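Grultlow shelf-picking project: progress report to the Pringle Fund
Reporting period ending October
Prepared by Elspeth Mowat

1. Summary
The main activity this period was the open day at the Brosska site. The two-arm cell was shown to visitors throughout the afternoon on a mixed grocery layout. Total logged picks now stand at 3,921, against 3,153 at the last report.

2. Demonstration layout
The table was set out as a small shop counter, with red Coca-Cola bottles in a two-tier rack at the back, an empty cream tray in front of it and a clear tiered display for chocolate bars and small cartons. A wrapped or unwrapped item may be called for from any position. The sandwich in the wicker basket is served by the left arm. 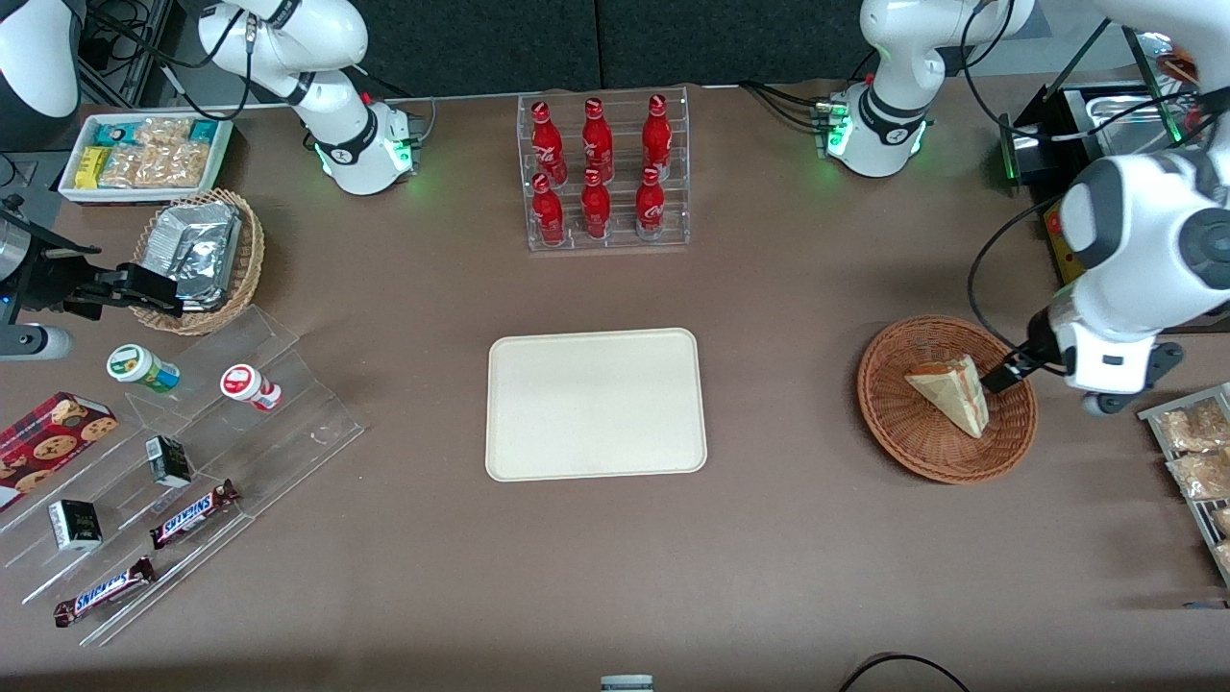 3. Results
Of the 3,921 logged picks, 3,849 were completed without operator intervention. Failures were reviewed by type. Clear shelving remains the weakest case, as glare on the shelf edges reduces the quality of the depth estimate. Foil packets are the second weakest. Wrist views are now stored with each pick record and have shortened the review.
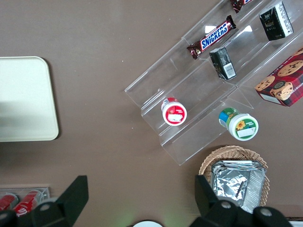 Wrist view: tiered display, foil packet in basket, cream tray at left.

4. Visitors
Five organisations attended, including Flutetti, who asked for cycle times on small jars. These will be sent separately.

5. Next period
Repeat the clear-shelf tests under diffuse lighting. Revise the grip force settings for foil. No change to the budget is requested.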